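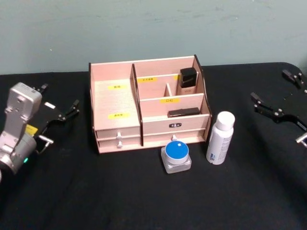

I write novels in the mornings, before work, and most of the questions that arrive through this site are about how the Hamville books get made. I have answered the common ones on this page and will add to it when new ones come in. I'm not a tidy writer. My notes go on scraps and stay there until I need them, and the nearest I get to a filing system is a wooden desktop organiser like this one, with a tall divider down the middle and yellow labels stuck inside. One side is for the book I am writing and the other is for the book I would prefer to be writing.

Where did the idea for The Lelthorpe Ferry come from?

A timetable. I found one in a second-hand guidebook, and the last boat of the day left ten minutes before the train that was supposed to meet it. I wanted to know who kept missing it. Ada's story grew out of that, although the timetable itself only appears in chapter two.

Do I have to read the books in order?

The Lelthorpe Ferry and Salt Hours can be read either way round. The third, A Room in Hamville, gives away the ending of Salt Hours on its first page, so leave that one until last.

Is Lelthorpe a real place?

No. The harbour, the chapel and the hill are borrowed from three different towns, and the weather is from the one I grew up in. Hamville is made up as well.

How do you say Hyvönen?

HUU-vuh-nen is close enough, with the weight on the first part. Captain Hyvönen's neighbours in the book all say it differently and he answers to every version.

How long does a book take you?

The last one took 19 months from first page to final proofs. I aim for 400 words a morning. Some mornings I get 600 and then cut most of them the next day. I stop at quarter to eight whatever state the sentence is in.

Do you plan?

I know the last scene before I begin and very little else. With Salt Hours I also knew that the brothers would not speak to each other until the funeral, and that made the middle hard to write. I went through 9 versions of the kitchen chapter.

Who reads your drafts first?

Leanne Rudd, who has edited all three books. She sends her notes by post, in pencil. The chapter told from the mother's side was her suggestion, and I argued against it for most of a winter.

Will there be a fourth book?

Yes. It is called Provow and it is set sixty years earlier, when Ada's grandmother is a girl. The draft goes to Leanne in February. I don't have a publication date yet.

Why did you kill the dog?

I didn't. Please read the last paragraph of chapter thirty again.

Can you visit our book group?

I can manage one evening visit a month, and I can join by video at other times. Write to me with the title you are reading and the size of the group. I don't charge groups that meet in libraries.

Will you read my manuscript?

I'm afraid I can't. I would do it slowly and you would be kept waiting.

Shiyu Shao

Print this page | E-mail this page

Recent items
Reading group questions for Salt Hours
A deleted chapter from The Lelthorpe Ferry
Writing the Hyvönen letters
First notes on Provow

Contact | Copyright Shiyu Shao | Back to top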